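Writing the Rulebook Last: Good Practice for Hand-Held Gripper Sessions in the Home

Student project report, Skornus Lab
Submitted by Xuân Cao, 2021-07-23

1. What I was asked to do

The assignment was to draft a short code of practice for people who use hand-held grippers at home to show a robot how to handle laundry. I was given two pages of existing guidance, written for the Trematen test bench. It assumes a steel table, overhead lighting, and an operator in closed shoes. It uses the word "workpiece" for a sock.

Over the term I went through 321 recorded folding sessions and marked each one against the Trematen guidance. By the letter of it, 200 failed before the operator had touched any cloth, most often under clause 2 ("the work surface shall be rigid and uniform"). Clause 2 has never met a mattress.

2. Surfaces and clothing

My first draft kept the rigid surface rule and added a form for exceptions. My supervisor at Hurkavthorpe asked who would fill in the form, and I took the form out.

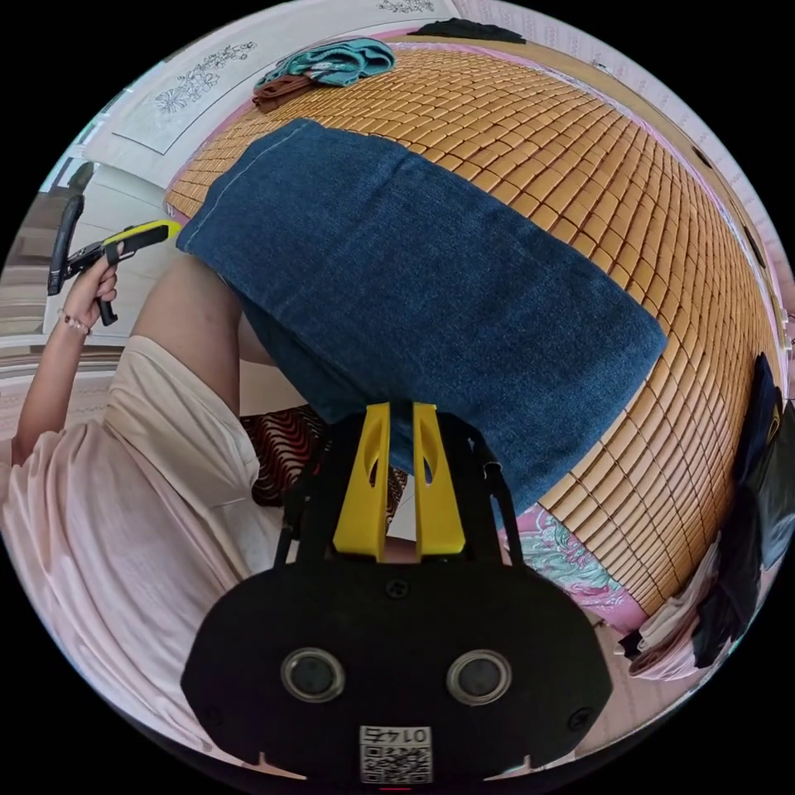 A surface rule for homes has to start from what people have. Beds are where laundry gets folded, and a rule that bans them will be ignored by the people it was written for. I settled on three conditions: the surface stays put when a garment is dragged across it, the garment being worked on has clear space around it, and the operator can reach it without leaning on it. A bamboo tile mat laid over the bedsheet, with the folded denim in the middle and the other cloths kept toward the edges, is the kind of setup the draft now allows by name. I had wanted to forbid patterned bedding as well, and gave up after looking at my own.

Clothing took longer. The bench guidance bans loose sleeves and all jewelry, which makes sense near a powered arm and rather less near a trigger you squeeze yourself. The draft says sleeves must stay out of the gripper's fingers and that anything on the wrist must not catch on the handle. A thin bracelet passes. I tested a charm bracelet borrowed from my sister, which did not pass, and she would like it noted that the clasp was fine beforehand.

3. Two grippers, one garment

The old text says nothing at all about working with both hands, so this section is new.

3.1 Hold both grippers before the session starts. Picking one up halfway through is recorded as a separate session.

3.2 Bring the fingers to an edge or a fold. Do not pinch the middle of a garment and hope.

3.3 Keep the fingers of one gripper from closing on the other. I wrote this after doing it.

3.4 If a garment slips, let go with both hands and begin the grasp again.

3.5 Check that the number on each gripper matches the session sheet. In my sample 70 sheets had the wrong number or none, and several had a phone number.

4. Trying it out

The draft was read by the Đồng reading group, who returned it with 936 words of comments on a document shorter than that. Most concerned my use of "shall" and "should." Standards people care about this a great deal, and after a week of it so did I. "Shall" is now reserved for anything involving fingers, human or otherwise. Everything else is "should," apart from the line about pets, which I left as "please."

5. Still open

I have no rule for lighting. Every version I wrote either excluded evenings or said "adequate," and I was marked down for "adequate" in the interim report. Fitted sheets are also out of scope. The revised draft goes back to Hurkavthorpe in August, along with the bench guidance, where somebody may want to look again at clause 2.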